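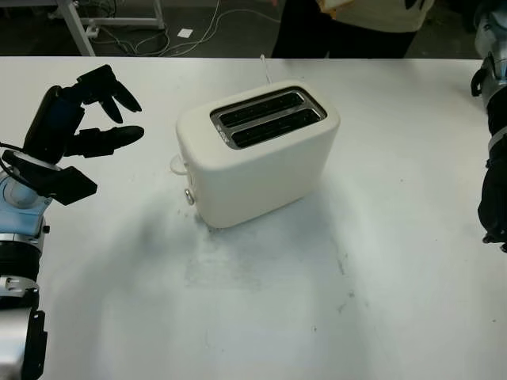 The toaster task, seen from the head camera. Left hand open, to the left of the toaster.

Most of February went into one appliance. The plan was to collect enough teleoperated demonstrations to train a policy that loads a two-slot toaster and pushes the lever down, and then move on to something harder. We ended up with 2,127 recorded episodes, and I threw out a good share of them. These are my notes on where the time went, mainly for my own use when the next task starts.

The task is split into four segments: approach, insert, press, retreat. Each episode has one text label for the whole and one for each segment. I started with a single label and no segments, which was faster to record and much worse to work with. When a policy fails on the lever press, you want to pull up every lever press you have and look at them side by side. With unsegmented episodes that means scrubbing through the bread handling each time. I went back and segmented the first 500 by hand over several evenings. I don't recommend it.

Segment boundaries are now marked by the operator with a foot pedal during recording. The pedal timing is late by a fraction of a second, fairly consistently for a given operator, so there is a per-operator offset applied when the files are converted. Ekrem Erdem wrote that conversion step and also found that my own offset drifts over a session. I press later when I am tired. The offset is now fitted per session.

Start poses

The first batch was too clean. I reset the toaster to the same spot after every episode, with tape marks under it, and the policy trained on that batch learned the spot. Move the toaster by a hand's width and it would reach for where the lever used to be. The camera images were being used for very little.

So the reset procedure changed. Before each episode a script draws a position and a rotation for the toaster, and the person doing the reset puts it there by eye. By eye is good enough, and the errors add a little more spread. The rotations are limited to what the cord allows. I considered cutting the cord off and decided against it, because the cord pulls on the body when the hand pushes, and a policy that has never met that pull would have trouble with a real one on a kitchen counter.

The tape marks came off the table. I should have done that on the first day. Anything fixed relative to the target will be used as a cue if it helps the loss, and tape is a very good cue.

The lever

Bread insertion took up most of my worry beforehand and caused few problems. The slots are dark against bright metal, which gives the vision encoder a strong edge to work with at nearly any angle. The chrome border does pick up reflections from the arm as it comes over, and I expected that to hurt. Training with and without brightness augmentation made little difference on insertion.

The lever is another matter. It is white, on an off-white body, over a white table. From the head view there is very little contrast, and once the hand is close, the fingers cover it. In the last part of the press the head camera sees mainly the back of the hand. Operators have the same trouble and compensate by feel, or by going slowly, and the slowness ends up in the data. A policy trained on hesitant presses hesitates. It hovers above the lever and sometimes never commits.

Two changes helped. The first was adding finger joint currents to the observation, so the model has some signal for contact. The second was recording 200 extra episodes of the press segment alone, starting with the hand already near the lever, after the operators had practiced enough to do it in one motion. Those episodes are short, and an afternoon is enough for a large batch. In terms of success rate per hour of recording they were the best use of time in the whole set.

Failures and what to keep

My rule at the start was to discard anything with a mistake in it. That removed a lot of useful material. If the operator misses the lever, backs off and gets it on the second attempt, the second attempt is a demonstration of recovery, and there is no other way to get many of those. The current rule is to keep the episode and mask the frames leading into the mistake, so the model is trained on the correction only. Marking the mask takes a second pass by a reviewer. I review Ekrem's episodes and he reviews mine.

What does get deleted: dropped packets on the hand state, camera timestamps out of order, and episodes where the operator stops in the middle to talk. The last group is larger than I would like. There were also 29 episodes in which the toaster walked across the table during the press because the left hand was pushing sideways. I kept those in a separate folder. They may be of use for a two-handed version, with one hand bracing the body.

Background

The area behind the table changes from day to day. People pass through, cables get moved, carts come and go. I have left it that way on purpose. An early set at Starau was recorded in front of a plain curtain, and the resulting policy was noticeably worse in the open room. The floor and whatever is standing on it are free variation, and I would sooner have the variation in the data than meet it at test time.

The table is more of a concern. All of the episodes use the same white top, scuffs included, and I have no evidence yet on how much the model depends on it. The next recording block will use a dark mat for half of the episodes. If the lever becomes easier to find on the mat, the contrast explanation gains some weight. If nothing changes, the problem is mostly occlusion, and a wrist camera goes back on the list.

The files are in the usual directory, with the segment labels in a separate table so they can be corrected without touching the recordings. The single-label version is still there under the old name. Please don't train on it.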